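ok so people keep asking what I was doing on the ice at Lerovside for two days. Radar survey. Ground penetrating, towed, for lake ice thickness. Thread, typed on a bus, forgive me

Background: the winter road across the bay. Trucks use it, fuel mostly, some groceries. The county wants a thickness profile before they raise the load limit. They used to get one with a hand auger and a guy with a tape. Now they get it with us and also a hand auger and a guy with a tape

Box is a Sarkeck, the older one with the orange switch. Antenna center frequency 1770 MHz. Fine for ice, lousy for anything deeper. Someone at the last place told me to bring the low frequency one "for more detail". No. Other way round

Towing: plastic sled, antenna flat on the bottom, rope long enough that the snowmobile doesn't show up in every trace. Ours was too short the first morning. Whole first line had a nice steady band in it that was just the snowmobile. Redid it

Speed matters less than people think if you have a GPS on the sled. Matters a lot if the GPS battery dies and you don't notice until the far shore. Ask me how I know

Second thing — snow on top. Radar goes through it fine but the pulse travels faster in snow than in ice, so if you pick the surface at the wrong place your thickness is off. I pick the snow/ice boundary by hand. Slow. Boring. Podcasts

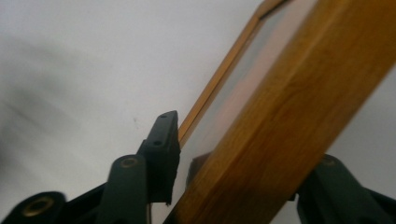
And then slush. Layer of wet slush under the snow near the pressure ridge and the signal just goes to mush. Water eats it. You get a bright line and then nothing under it you can trust. I marked those stretches "no data" and got asked very politely if I could put a number in anyway. I could not

Calibration. We drilled at the start, the end, and wherever the profile did something weird. Jarosław Kaczmarczyk ran the auger and he's faster than me so I held the tape. Thinnest hole was 40 cm, thickest 71. The thin one was right where the creek comes in, which every fisherman in town had already told us for free

Radar said 43 at the thin hole. Good enough? For a pretty picture yes. For a truck, I want to know where the 3 cm went

Went back and looked. Velocity. I had the software default for clear ice in there and the top part of the ice at the creek is white ice, full of bubbles, so it's a little faster than clear. Faster should make real thickness MORE than the default gives though, so that's the wrong direction. Spent an evening on this

It was the time zero. Cable got swapped at lunch and I never reset it. Every afternoon line was shifted by the same amount. Fixed it, reran everything, thin hole came out at 40 and a bit. So check your time zero after you touch ANY cable. Writing it on the lid of the case in marker

Somebody asked about Ye and Itau, the two processing packages. I've used both. Ye is quicker for picking layers and crashes if a file name has a space in it. Itau never crashes but the gain menu is hidden in a place I have to relearn every winter. Used Ye for picks, Itau for the final sections. Not proud

File sizes since it was asked too: we kept each line to 2000 traces so the laptop would open it without sulking. Cold laptop. Kept it inside my jacket between lines, which works until you bend over

Cold kills batteries, yes, everybody says so. What got us was the connector on the control unit. Frost in the threads, screws on halfway and feels done. It isnt done. Half the dropouts on line six were that

Report went in March 6, 2024. Load limit is the county's call, I just give them the profile and the holes. I did put a note about the creek mouth in bold and then again in the summary becuase people skip to the summary

Someone in replies wants to know if this works from a drone. Sort of. Air gap costs you signal and you have to hold height steady. On a flat lake with dry snow I'd try it. Over the ridge with slush, no, and the road people want the ridge

Also no I can't find your dropped phone with it. Third time this has been asked

If we get a window in April before it goes soft I want to run the creek end again, tighter lines, and see how fast it thins. Jarosław says he'll come if I bring a longer rope. Bought the rope. My stop, bye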